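Ticket: Faucet task – success rate drops when the frame is set at a slant
Project: Clalach (two-arm manipulation, imitation learning)
Component: policy training / evaluation
Priority: Medium
Status: Resolved, one item left open
Opened: June 18, 2018

Summary

The policy trained on the Vonstead demonstration set does well when the pipe frame sits parallel to the front beam. When the frame is turned, it closes the gripper on the right faucet but at the wrong point along the body, and the knob is missed. The fault shows up with either arm.

Expected behaviour

Success should not depend much on the angle of the frame. The training set has 2,192 demonstrations and the angle was supposed to be randomized in all of them.

Steps to reproduce

Load the last checkpoint from the Vonstead run. Place the frame parallel to the beam and run one evaluation block. Turn the frame until one end is clearly farther from the beam than the other, leave the colour order alone, and run a second block with the same seed list. Compare the grasp points in the logs.

Entry 1

Checked the obvious things first. Wrist camera mounts are tight on both arms. Hand-eye calibration was repeated and the residual is the same as before. Joint zero offsets match the stored file. No dropped frames on either wrist stream. Calibration is ruled out for now.

Entry 2

Replayed stored demonstrations open loop with the frame in its original pose. The arms follow the recorded paths and the fingers arrive where they should. The controller is fine, so the fault is in what the policy predicts or in what it was trained on.

Entry 3

Plotted frame angle over the whole training set. It is not uniform. Most of the demonstrations fall within 11 degrees of parallel. The randomization script draws the angle from the full range, but it then rejects any pose where the planner can't reach all of the faucets from the starting posture. Steep angles are nearly always rejected. The log line for a rejected pose was set to debug level, so it never appeared in the normal output.

Entry 4

Second finding, possibly related. Ran the policy with the fixed camera input masked and only the wrist views active. On the slanted frame the grasp point got better, which was not expected. The fixed view seems to be acting as a shortcut – the policy reads the image position of a faucet and maps it straight to a reach, which works only while the pipe is near its usual line.

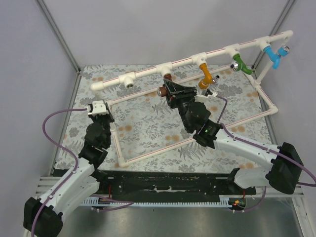
To test the shortcut idea, the fixed view was shifted by a random crop offset at training time, with the wrist views left as they were. Retrained from scratch on the same data. The slanted case improved and the parallel case stayed level within noise. The crop offset alone does not close the gap, so the missing angles matter as well.

Entry 5

Changed the sampler. It now picks the target faucet before the angle and checks reach for that one faucet only. It also tries both arms before rejecting a pose. Collected more demonstrations with the new sampler and merged them with the old ones under the name Fukum. The merged set has 3,458 demonstrations and the angle plot is close to flat, apart from a small dip at the steepest end where neither arm has much room at the wrist.

Entry 6

Retrained on Fukum with the crop offset on. Evaluated over 100 trials, split evenly between parallel and slanted poses. The two halves now agree within the error bars. The remaining failures are mostly slips on the knob after a good grasp, which is a separate problem and was present before this ticket.

Entry 7

Ran the ablation asked for in review. New data without the crop offset: most of the gain is kept, but the policy gets worse when the fixed camera is nudged. Old data with the crop offset: as in Entry 4. Both changes stay in. The Abou Zeid baseline was retrained on Fukum too, so that the comparison table uses the same data for each row. Its ranking did not change.

Root cause

Pose rejection in the sampler removed steep frame angles from the training data. The fixed camera view let the policy learn a position shortcut that hid the gap during parallel-only evaluation.

Fix

Per-target reach check in the sampler. Rejected poses logged at warning level, with a count at the end of each collection session. Random crop offset on the fixed view. Evaluation script now refuses to run if the pose list has no slanted entries.

Open item

The dip at the steepest angles. Moving the starting posture of both arms back from the beam may help, but it would change the first second of each path and the old demonstrations would not match. Left until the December collection. Config files and the angle plots are in the Clalach repository under the ticket branch.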